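Why do we keep paper in trays?

Paper is thin and light, and it bends. One sheet is easy to carry. A big heap of loose sheets is not, because each one can slide over the next. A paper tray is a shallow holder that keeps a heap together in one place.

Most trays have a flat bottom and a rim. The rim is the raised part that goes along the edge. It does not need to be tall. Even a low rim gives the bottom sheets something to rest against when the tray is pushed along a table.

How to fill a tray

First, tidy the paper. Hold the heap upright with both hands and tap the long side on the table, then the short side. Teachers and printers call this "knocking up" the paper. When the sheets are level, lay the whole heap down flat.

If you have paper of two colours, decide where each colour will go. You can put all of one colour at the bottom and the other on top, or give each colour its own tray. A white sheet that has slipped in with blue ones is easy to spot when its edge sticks out.
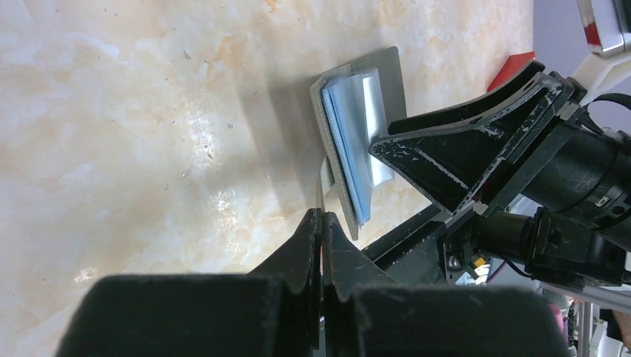

Berwyn James wrote to us that his class in Stornmont tried it both ways last December. They had 35 sheets of coloured paper and 26 white ones. With both colours in one tray, people kept lifting the top pile to reach the bottom one, and the edges got bent. They now use two trays and have put a label on each.

Two trays take up more of the table, so you need to have the room. If you only have one, put the colour you use most on top.

Smooth tables and rough tables

Paper slides easily on a smooth, polished surface. The same sheet moves less on rough wood or cloth. This is caused by friction, the force that slows things down when they rub together. Rough surfaces usually make more of it.

You can test this at home. Put a sheet of paper on a shiny table and push it gently with one finger. Then do the same on a tablecloth. Try it again with 6 sheets in a pile and watch whether they all move together.

Words to know

Sheet: one flat piece of paper.
Stack: a pile with one thing on top of another.
Rim: the raised edge of a tray, plate or bowl.
Friction: the force that slows things down when they rub.

Page last changed Jul 24, 2020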